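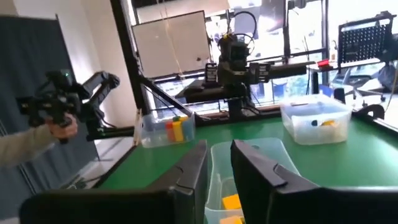

Wrist view, both gripper fingers, bin directly below them. Blocks in all three bins.

Wrist cam policy stalls over the bin — perception or control?

tapia_r
Block sorting, two arms, clear plastic bins on a green tabletop. The policy takes wrist images plus joint state and outputs chunks of 20 joint targets. We execute 15 and replan. Approach is fine. Once the fingers are over the bin, the arm hovers and makes small corrections until the timeout. It happens far more on yellow than on blue. Training data is all handheld teleop. Wrist image attached. I suspect the frosted rim. Has anyone trained through this?

Refugio Tapia

kessel_dyn
Look at how much of your image is gripper. The fingers take up the bottom, and the only view of the target is through the gap between them. There's a yellow block under there that is already partly out of view. On final approach the network has almost nothing to servo on. I would call that observability, and no amount of replanning fixes it.

ornico_user
Disagree. Plenty of people run wrist views with fingers that thick. Hovering with small corrections is what you get when consecutive chunks disagree. Execute 15 of 20, replan, the new chunk starts from a slightly different mode, and you get pulled back. Blend the overlap or shorten the chunk before touching the camera.

kessel_dyn
Then why is it worse on yellow?

ornico_user
Two yellow blocks in the same bin. Two valid grasps, two modes. The chunk boundary is where it switches between them.

tapia_r
Tried temporal blending this morning in the Zomard runner. Hover time drops, but now it sometimes descends between the two blocks and closes on nothing.

ornico_user
That is mode averaging. Blending position targets across two grasps gives you the midpoint. Commit to one sample per approach and drop the blend below a set height.

a.chidiac
Check timestamps before changing the policy. We had the same symptom at Odovthorpe and it was latency. The images were 3 control ticks behind joint state at inference and aligned in training, because our logger resampled offline. Log the capture time at the driver and not at the subscriber.

Also, your background is windows, and they are blown out. If exposure is on auto, the bin contents will shift in brightness as the wrist tilts. Lock it.

Ayman Chidiac

kessel_dyn
Seconding locked exposure. I still want a second view on the bin. There's a camera on the other arm, is it in the observation?

tapia_r
Not yet. It's recorded but masked out in the config. Exposure is auto, I'll lock it.

Timestamps: the subscriber stamps on receipt. Measured lag is 2 ticks at rest and more when both arms are moving. The Barrera exporter aligns to nearest joint sample, so training never sees it.

a.chidiac
There you go. Delay the joint state to match and rerun with blending off.

ornico_user
Which still leaves two modes.

tapia_r
Rerun with matched delay, locked exposure, no blend. Overshoot on approach is gone. It still hovers when both yellows are in the bin, and goes straight down with one. Retraining with the second camera unmasked, will post the config when it's done.

kessel_dyn
Post the one-block runs too please, with the raw stamps.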